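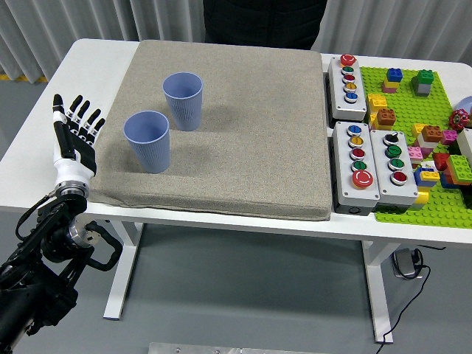 8월, 견학일 기록

오전 9시 반에 Detholm 쪽 방문객이 도착. 인솔은 Zoriana Palamarchuk. 총 12명이라 한 번에 다 들이지 않고 4명씩 나눠서 진행했다. 대기하는 조는 옆방에서 Jusel 소개 영상을 봤는데 소리가 시연장까지 넘어왔다. 다음엔 문을 닫을 것.

시연 순서는 지난주에 정한 대로 컵, 버튼, 블록. 컵은 하늘색 플라스틱 컵 두 개를 네모난 쿠션 위에 세워 두고 시작. 바닥이 푹신해서 손가락이 먼저 닿으면 컵이 기우는 문제가 리허설 때부터 있었다. 첫 조에서 한 번 넘어뜨렸고, 접근 속도를 낮춘 뒤로 둘째, 셋째 조는 문제없이 끝남. 대신 한 조에 거의 245초가 걸려서 뒤 순서가 밀렸다. 설정값은 Brernar 폴더에 따로 저장해 둠.

버튼은 쿠션 오른쪽에 놓은 박스 세 개를 썼다. 방문객이 색을 말하면 그걸 누르는 방식. "빨간색"이라고만 하면 어느 걸 말하는지 알 수가 없다. 박스마다 빨간 버튼이 있고 비상정지 모양 버튼까지 있어서 진행자가 매번 되물어야 했다. 박스에 번호 스티커를 붙이자는 의견이 나왔고 나도 찬성. 검은 회전 셀렉터는 이번에 뺐다. 손목 회전 범위가 아직 애매하다.

블록은 초록색 판 위에서 주황색 하나를 집어 옮기는 것까지만. 쌓기를 보고 싶다는 요청이 있었지만 성공률이 낮아서 하지 않았다. 둘째 조 때는 판이 조금씩 밀렸다. 양면테이프로 고정해야 함.

질문 나온 것:
- 손가락 덮개 교체 주기. 우리 기준으로 파지 4000회라고 답함.
- 밸브 핸들은 왜 안 돌리느냐. 9월 이후에 넣을 예정이라고만 했다.
- 다른 손으로 바꿔 달 수 있는지. 손목 체결부는 Tahiri에 확인해서 메일로 회신하기로.

Zoriana는 셋째 조가 끝나고 따로 남아서 버튼 시연 로그를 보고 싶어 했다. 누른 위치 오차만 보여 줬고 원본은 주지 않았다. 공유 범위는 팀장님께 여쭤볼 것.

11시 40분 종료. 손은 펴서 세운 대기 자세로 두고 전원을 내렸다. 내리기 전에 새끼손가락 쪽에서 소리가 약간 났는데 오후에 다시 켜서 들어보니 안 난다. 내일 아침에 한 번 더 확인.

할 일: 번호 스티커, 블록판 고정, Tahiri 문의, 접근 속도 기본값 변경.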